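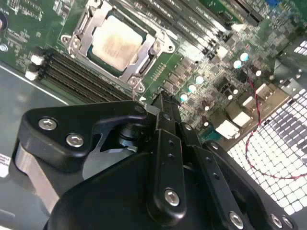 Part 3: Setting up the merch table and the sound check

Okay, you've got the van unloaded and the mics are on their stands. I wrote this part after our August run of shows, when I was doing both jobs at once and kept losing the price cards. If you're filling in for me on a Prustetti Sisters night, go through it in order and you'll be fine. Give yourself an hour before doors if you can!

Before you start

You'll need the gray tote marked SOUND, the blue tote marked TABLE, the long extension cord and the set list. Vira Horobets keeps the master set list in her fiddle case, so ask her for it and don't trust the one taped inside the lid of the tote. That one is two guitar players ago.

Sound check

1. Turn all the faders down before you switch on the mixer. Then the mixer, then the speakers. At the end of the night it goes the other way around – speakers off first.

CAUTION: Never plug or unplug the steel guitar while its channel is up. I did this once at the Fellilley Grange and you could have heard the pop in the parking lot.

2. Plug the vocals into channels 1 through 3, left to right as you face the stage. Fiddle is 4, acoustic guitar is 5, steel is 6 and upright bass is 7. Drums don't get a mic in a room that seats under 200.

3. Start with the lead vocal by itself. Ask her to sing the chorus of the opener at full show volume (she'll want to hum it, and humming tells you nothing). Bring the gain up until the light flickers yellow on the big notes, then back off a hair.

4. Add the two harmony parts. They should sit just under the lead. If you can pick out one sister over the other, fix it now, or you'll hear about it at the diner later.

5. Bring in the bass and acoustic guitar, then the fiddle, and the steel last. Khải Phùng plays louder once there's a crowd, so leave yourself some room on channel 6.

6. Walk to the back of the hall while they run the waltz. If the words get muddy back there, turn down the low knob on the vocals a little at a time.

Note: A full room soaks up a lot of the high end. I like things slightly too bright at sound check and I hardly ever have to touch them after the second song.

7. Write your settings on the strip of tape under the faders. Somebody will lean on the board during supper.

The merch table

8. Set the table up where folks pass it on the way out. Next to the coffee is even better, but ask the hall first.

9. Put the new CD, "Stitero Road," front and center with the older one behind it. Shirts go on the right, smallest size on top. Bring out 13 shirts at most and keep the rest in the tote, or the table turns into a laundry pile.

10. Count the cash box and write the starting amount on the first line of the sales sheet. Mark each sale as it happens, even when there's a line (I know, I know).

11. Leave the mailing list out with two pens. Ask people to print! We had 400 names after last season and I still can't read a good chunk of them.

CAUTION: Don't leave the cash box on the table during the show. It goes behind the sound board with you.

If something goes wrong

Hum in the speakers: check that the mixer and the amps are on the same outlet, then swap the steel guitar's cable. The spares are in the side pocket.

One dead vocal mic: look at its mute button first, then the cable, then trade it for the Van Wijk mic in the padded pouch. It isn't pretty but it works.

Squealing: pull down whichever fader you moved last and turn that singer's monitor away from the mic.

Once the band is happy, clear the stage and put the house music on low. Packing up is in Part 4.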